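Robotics / Product evaluation / Section 4

4.2 Garment folding with the Vikance kit

Winon sells the kit as ready for laundry work. We remain doubtful.

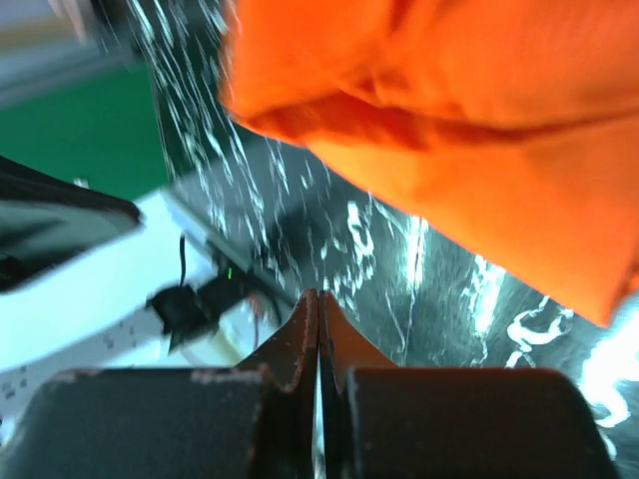

Fingertip wear was our first concern. Winon rates the tips for 1,000 grasps and defines no failure point. The reddish-brown plates already show pale chips along their edges, and thin cotton may snag there.

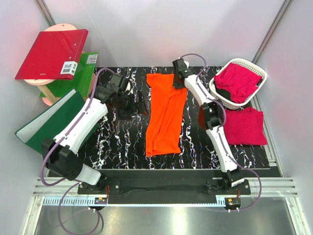
The brochure's cycle time leaves out regrasping — a generous omission.

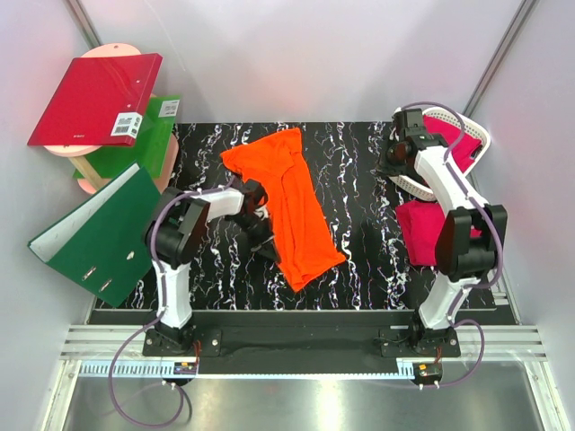 Najafi's cheaper kit makes the same claim. 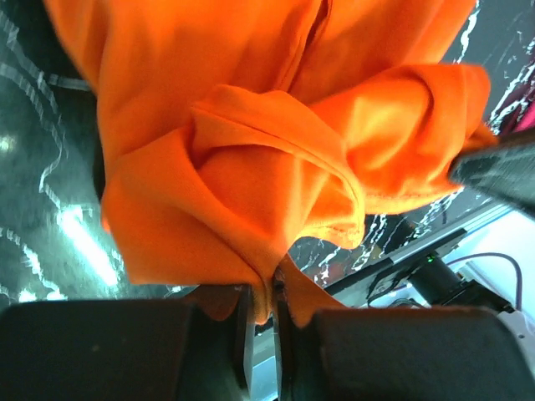

Does the price include support? Only for 10 weeks, by email.

Figure 2. Two-arm shirt folding.

Comments
Houshang Tehrani: Which firmware?
P. Potgieter: Try towels before believing any of it.

Contact | © Condutent | Back to top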